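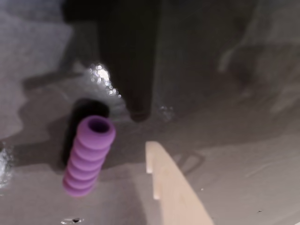 Automation at the Ondgate packing hall has been under discussion among staff since April, and I have been asked more than once to set down my own view of it. I have supervised the second line for long enough to remember the hall without any machines beyond the conveyor. The work assigned to the robot cell is modest in scale: it picks up parts of mixed shape and places them in trays. A ribbed purple tube, open at one end, and a flat piece of pale wood with a small notch in its edge present two quite different problems to a gripper, although a new employee would handle both without instruction on the first morning. The supplier, Serkance, was clear on this point from the outset, and I considered that to its credit.

The first effect on the people of the line was a change in where they stand. Under the former arrangement, six packers faced the conveyor and one person brought stock. At present three remain at the conveyor, two attend the cell, and the others have moved to inspection and returns. No position was eliminated. This commitment was given in writing before installation, and management has kept it. I note, however, that a position retained is still a position altered, and several colleagues who had worked side by side for years now work at opposite ends of the hall.

The second effect concerns pace. During the trial period the cell handled 2,468 parts, of which 264 required a person to step in. Those figures were posted beside the time clock, and I support the practice of posting them. They show that attending a machine is real work. An attendant must watch, wait, and respond promptly, and many find this more tiring than steady packing. Following a request from the line, attendants now rotate every two hours. The rotation should have been in the original plan.

Training remains the weakest part of the program. The Plidalport manual runs to 611 pages and was evidently written for engineers. Our staff prepared a shorter guide in everyday words, covering how to stop the cell, how to clear a part, and how to report a fault. I recommend that any site considering a similar installation set aside paid hours for this task.

The Liao warehouse is scheduled to receive its own cell next. Supervisors there have asked to visit Ondgate beforehand, and I have requested that they speak first with the attendants.

Posted August 27, 2022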